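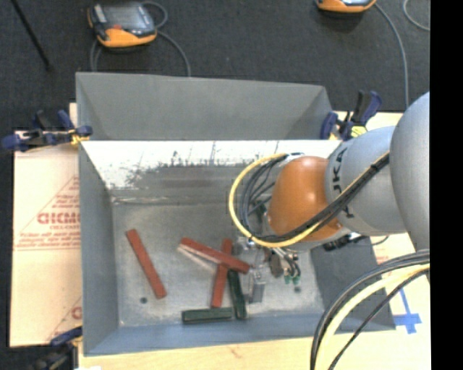 4.2 Teaching the pick by hand guiding

In this section you show the robot how to take blocks out of the metal bin, by moving the arm with your own hand and saving the positions one by one. Read the whole section before you touch the arm. For the first lesson use only a few blocks and leave at least one pair crossed, like the two red blocks in the middle of the bin. The block on top must always be taught first. A green block near the front wall is a good choice for the last pick, when you already have some feeling for the arm. Clamp the bin to the table before you start, as the arm can push it while you are learning.

Before you begin

The program Grudden must be open on the computer and the Skestico cell must be in manual mode. One person guides the arm. A second person holds the pendant and does nothing else.

Steps

1. Choose New Lesson and give it a name without spaces.
2. Press Free Move and wait for the short tone. The arm is now light to move.
3. Hold the arm at the wrist with both hands. Do not pull on the cables or the hoses.
4. Bring the gripper above the block you want and stop. Save this position as Approach.
5. Go down slowly until the gripper is at the height of the block. Save it as Grip.
6. Close the gripper from the pendant. If the block turns, open again, correct the angle and repeat step 5.
7. Lift straight up until the gripper is above the walls of the bin. Save it as Exit.
8. Repeat steps 4 to 7 for each block. Show every pick 3 times, with small differences in the angle.
9. Press End Lesson and play it back at 20 percent speed.

Caution: Keep your fingers out of the bin when the gripper closes. The free move function does not feel your hand between the finger and the wall.

Note: If the arm becomes heavy in the middle of a movement, you have come too near to a joint limit. Go back a little – do not use force – and press Free Move again.

Note: Lessons made before version 2 do not keep the Exit position. They must be recorded again. Conversion with the Varela tool is not supported.

If the playback stops at Grip, see section 4.5. Corrections to this section go to Ermira Vlachou.

Last changed: May 21, 2023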